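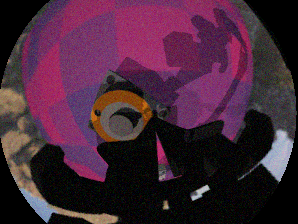 *Curved surface, magenta to violet, with the dark purple patch at upper right.*

Apr 21, 2018. Fuvari, stash desync, continued

Picked up ticket 402 again. Summary for whoever reads this next: in co-op, a player who moves a stack into the shared stash while the host is autosaving sometimes gets the stack back in their pack on reload, and the stash keeps it too. Duplication, in other words. Players found it well before we did and Rami says the playtest forum has a write-up with better steps than ours. I used theirs.

Steps that work on the internal build:

1. Host a session, one guest, both standing at the camp stash.
2. Host sleeps in the bedroll (forces an autosave).
3. Guest drags a full stack across while the save icon is up.
4. Guest quits to menu from the pause screen, not by closing the window.
5. Rejoin.

Closing the window does not reproduce it. The pause screen route sends a leave message and the host writes the guest record on receipt. With the window closed, the host waits for the timeout and by then the autosave has finished, so the guest record is written from current state.

### What the save does

The autosave walks containers first and player records last. Containers are copied into a buffer at the start of the walk. Player records are read live when their turn comes. Nabil wrote it that way in December so that player position would be as fresh as possible, and for position it's the right call. Inventory sits in the same record and goes along with it.

That ordering should produce the opposite fault: stack missing from the stash copy, missing from the pack, item lost. We do have scattered reports of lost items, filed separately under stash UI. I've linked them. The duplicate needs one more ingredient, the leave message. When it lands mid-walk the host writes the guest record from the last acknowledged snapshot, which predates the drag. The container buffer is then marked dirty and copied again, with the stack in it. Old pack, new stash.

So one race, two symptoms, depending on whether the guest leaves.

### Save size

Hala asked whether we could just freeze all inventory moves during a save. Tested on the big Grisbridge camp save, the one with every storage shed full. It has 2,189 item entries. The walk on that file took over 600 ms on the old laptop, long enough to feel if dragging is blocked. On the desktop machines it can't be noticed. Our minimum spec is closer to the laptop, so I don't want to freeze.

A new-game save is short enough that I could not hit the window by hand at all. Explains why QA on fresh characters kept closing the ticket as not reproducible. Future stash tests should use the Grisbridge save. I've put a copy in the shared test folder, with the quest flags left as they were.

### Options considered

**Block drags while saving.** See above. Also breaks controller users badly, as the drag is a held state on the pad and dropping it mid-way returns the cursor to the first slot.

**Copy everything at the start.** Simple. Memory goes up for the length of the save, and Stepan would rather not on the console build. He has numbers from the Ng branch, where the same thing was tried for vehicle storage and then backed out. Asked him to send me the profile.

**Transfer log.** Every move between a player and a container gets a sequence number. The save stores the last number applied to each side. On load, if the two sides disagree, replay the missing moves onto the older side. More code, small memory cost, handles both symptoms. Needs a rule for moves that can't be replayed, e.g. the pack has since filled up. Suggest drop to ground at the stash.

Going with the log for now, on a branch. Danang has offered to review, and he knows the network side better than I do.

### First pass

Log is in for camp stashes only. Ran the steps above six times with the leave message forced to arrive mid-walk (debug delay on the host). No duplicate on any run, no loss. Before the change the forced delay gave a duplicate every time, so I trust the test as far as it goes.

Not covered yet:

- Splitting a stack during the save. The split creates a new item ID and the log entry refers to the parent. I expect this one to fail.
- Two guests dragging from the same slot.
- Traders. Sesley the ferryman uses the container code for his stock, but his stock refreshes on load, which will throw away anything replayed onto it. Probably needs to be excluded outright. Check with Hala, she owns the trader tables.
- Saves made before the change. They have no sequence numbers. At present the loader treats a missing number as zero and does nothing, correct by luck. Make it explicit.

Side note, unrelated: the stash sort button orders by internal name, so "Lamp, oil" ends up next to the ore. Rami has it on his list. The grey highlight colour on a selected slot is also very hard to see against the new panel background. Raised it with him at the same time.

### Next

Write the split case as an automated test before fixing it. Get the profile from Stepan. Ask Nabil if anything else reads the player record live, fuel in the handcart being my first suspect. Existing duplicates in player saves stay where they are; Hala doesn't want us deleting items from people's camps and I agree.

Branch is pushed, not merged. Debug delay is still switched on in it, so don't play on that build and then report lag.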